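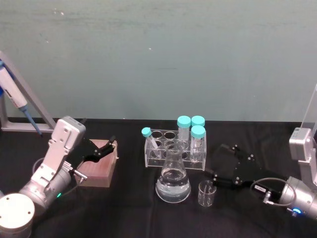 Vorlesung Robotisches Lernen, Einheit 7
Imitationslernen mit zwei Armen: Aktionsblöcke statt Einzelschritte
Skript zur Sitzung am Donnerstag, 9. Januar

1. Ausgangspunkt

In Einheit 6 haben wir Behavior Cloning als überwachtes Lernproblem eingeführt: Aus einer Beobachtung o wird eine Aktion a vorhergesagt, trainiert wird auf Demonstrationen. Das Hauptproblem war die Fehlerfortpflanzung. Eine kleine Abweichung führt in einen Zustand, der in den Daten kaum vorkommt, dort wird die Vorhersage schlechter, und die Abweichung wächst.

Bei Laborglas fällt das stärker ins Gewicht als bei den Bauklötzen aus der letzten Übung. Klare Gefäße wie Erlenmeyerkolben, Becherglas und Acrylständer liefern im Kamerabild wenig Kontrast, dafür viele Reflexe. Tiefensensoren messen an durchsichtigen Wänden häufig den Hintergrund. Farbige Schraubkappen sind dagegen gut zu finden, und viele Verfahren orientieren sich in der Praxis an ihnen, auch wenn das Röhrchen schräg im Ständer steht.

2. Aktionsblöcke

Die Strategie sagt pro Aufruf eine Folge von k Aktionen voraus, a(t) bis a(t+k-1). Im Versuch Skotley ist k = 64. Eine Aktion besteht aus den Zielwinkeln beider Arme und den beiden Greiferöffnungen. Beide Arme werden gemeinsam vorhergesagt. Getrennte Netze pro Arm sind möglich, verlieren aber die zeitliche Abstimmung, etwa wenn ein Greifer hält und der andere eine Kappe dreht.

Vorteile längerer Blöcke:
— weniger Entscheidungspunkte pro Episode, also weniger Gelegenheiten für Fehler
— Pausen in den Demonstrationen stören weniger

Nachteil: Innerhalb eines Blocks reagiert das System nicht auf neue Beobachtungen. Verrutscht der Kolben nach Schritt 5, fährt der Arm trotzdem an die alte Stelle. Üblich ist deshalb, nur den Anfang eines Blocks auszuführen und dann neu zu planen. Wir führen 20 Aktionen aus und verwerfen den Rest.

3. Daten

Der Datensatz Brandoneck enthält 3.000 teleoperierte Episoden an einem Tisch mit zwei Armen. Nach dem Aussortieren abgebrochener und doppelter Aufnahmen bleiben 2.120 für das Training. Die Filterung hat Ashok Grewal im Dezember überarbeitet; ältere Auswertungen sind mit den neuen nicht direkt vergleichbar.

Zu beachten ist die Aufteilung. Episoden aus derselben Sitzung teilen Licht, Tuchfalten und Startpositionen der Gefäße. Wer zufällig über Episoden aufteilt, misst zu gute Werte. Wir teilen nach Sitzungen auf.

4. Ergebnis

Gegenüber der Einzelschritt-Variante gelingt das Greifen von Röhrchen aus dem Ständer mit Aktionsblöcken deutlich häufiger. Beim Umfüllen ist der Abstand kleiner. Der Füllstand ist in den Kamerabildern nur schwach zu erkennen, und daran ändert die Blocklänge nichts. Die Variante Visser mit zusätzlicher Kraftmessung am Handgelenk behandeln wir in Einheit 9.

5. Aufgaben

a) Leiten Sie her, wie die Zahl der Entscheidungspunkte einer Episode der Länge T von der Zahl der ausgeführten Aktionen pro Block abhängt.
b) Überlappende Blöcke lassen sich mit exponentiellen Gewichten mitteln. Was geschieht dabei, wenn zwei Blöcke das Becherglas auf verschiedenen Seiten umfahren?
c) Trainieren Sie das Beispielmodell im Ordner Burico mit k = 1 und k = 64 und vergleichen Sie die Gelenkverläufe beider Arme. Abgabe als PDF mit Plots, Code separat.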